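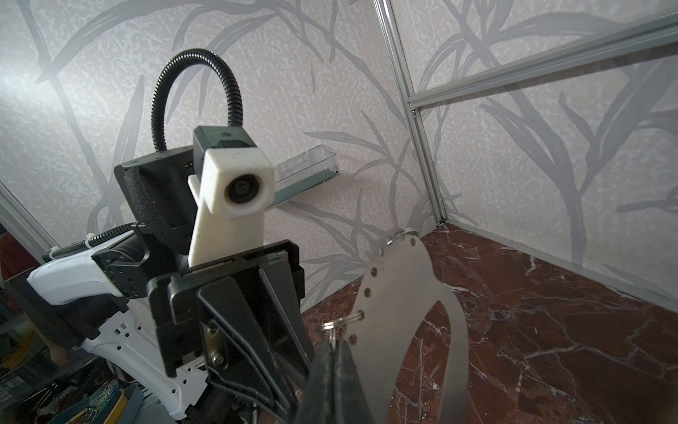 Tobiloba Abubakar asked after the last session whether a patterned wall and a veined stone should ever share a small space, or whether one of them always has to give way. The question came up several times in the written responses too, so it gets most of this handout.

Interior Materials and Finishes
Unit 4: Pattern next to pattern
Handout, 29 Oct 2020

Reading before the next meeting: the Nollis sample book, stone and paper sections. The copies at the Uvholm desk may be taken home overnight.

4.1 The short answer

They can share a space. What matters is the scale of each pattern, how dark each one is, and what happens along the line where they meet. Students tend to worry about color first. Color is the easiest of these to fix, as you can change a paper in an afternoon. Scale is harder to judge from a sample, and a stone slab is expensive to change.

Go back to the wallpaper and polished stone you have already looked at. The paper has a printed pattern and the stone has a shine. A piece of stainless steel stands on the floor, curved like an open loop, with a row of punched holes along one edge. Its surface is brushed, so it still picks up light but in a softer way than the stone does. Put a brushed metal and a polished stone together and the eye separates them quickly, even when both are reflecting.

4.2 Terms used in this unit

Ground: the background of a printed paper, behind the figure. It may be flat, speckled, mottled or textured.

Figure: the printed motif itself, such as stems, leaves or flowers.

Repeat: the distance from one point in the pattern to the same point where it starts again. Our practice paper from Onyeka has a repeat of 46 cm.

Vein: a line or band of another color running through stone. Veins do not repeat in a natural slab. They do repeat in many printed imitations, and this is a good thing to check for.

Finish: how the surface has been worked. For stone we use honed (flat, low shine) and polished (high shine). For metal we use brushed and mirror.

4.3 Light wall, dark surface

A common arrangement is a pale patterned wall over a dark patterned horizontal surface. It works because the two are far apart in value. Value means lightness or darkness and has nothing to do with cost, although a few of you wrote otherwise on the quiz in April.

When the wall is pale and its figure is only a little darker than its ground, the pattern stays back. You notice it as texture from across the room and as a drawing when you are close. A dark stone with pale veins behaves the other way. The contrast is strong, so the veins come forward first. 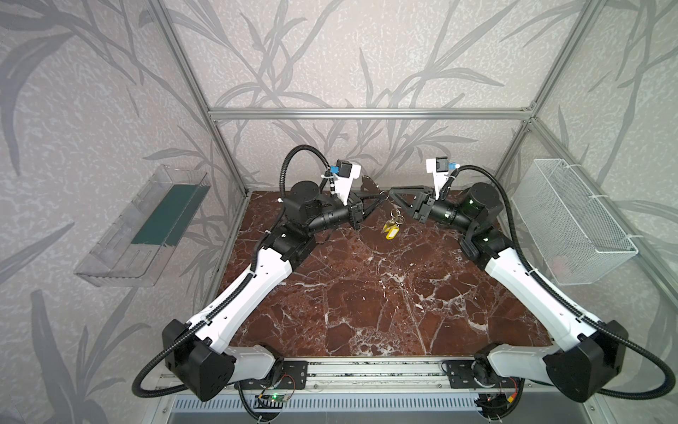
Gray leaf-pattern paper with dark reddish-brown veined marble.

Look at three things in this pairing. First, the figure on the paper is large and made of long stems and slender leaves. Second, the paper stays within grays while the marble is a warm dark color, so the two do not compete for the same part of the color range. Third, the veining is white and cream. The pale veins tie the stone back to the pale wall. If the veins were black or rust, the stone would feel cut off from the wall and you would want some other light element near it.

The silver aluminum bars are the framing here. A plain metal line between two patterned surfaces does the same job as a painted baseboard or a picture rail. It gives the eye a place with no pattern on it. Leave framing like this plain. Students often want to paint it to match the stone, and then the rest is lost.

4.4 Polish and grit

You will polish one stone tile each in the workshop. We start at 400 grit and finish at 3,000. Do not skip steps to save time. Scratches from a coarse pad do not come out with a very fine one, and they show most on dark stone. Rinse the tile and the pad between grits. Keep one corner of the tile at 400, masked with tape, so that you have both finishes on the same piece when you write your notes.

Write down what the color does as the shine comes up. Most people see dark stone get darker - pale veins change less. This raises the contrast between vein and background, and it is a reason to look at a finished sample before choosing a paper to go with it.

4.5 Small objects on a veined surface

Designers think about walls and floors and forget that people put things down. A busy surface hides small objects. A plain one shows every crumb. Neither is wrong, but you should know which you are giving the client.

Gray metal on a reddish-brown stone is easy to find as long as it does not land on a pale vein. Bare keys are harder because they are thin and broken up in outline, much like veining. A yellow plastic tag solves it. There is no yellow in the stone or in the paper, so the tag reads at once. Compare the bunch of keys with the flat gray piece lying near it, the one with the large oval cutout, and note which one you see first.

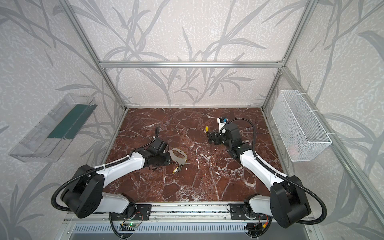 4.6 Exercise for next time

Choose one stone sample and one paper sample from the Domine cabinet. Do not choose two that you already like together.

Stand the paper upright behind the stone so that the edges meet. Look at them from across the room and then from close up.

Place a strip of plain metal or painted wood along the join. Take it away again. Write two or three sentences on the difference.

Put three small things from your bag on the stone. Write down which ones disappear and why.

Hand in one page. The exercise is marked out of 100, with half of the marks for the notes on scale and value. Drawings are welcome but they do not replace the writing.

Samples go back in the cabinet with the label facing out.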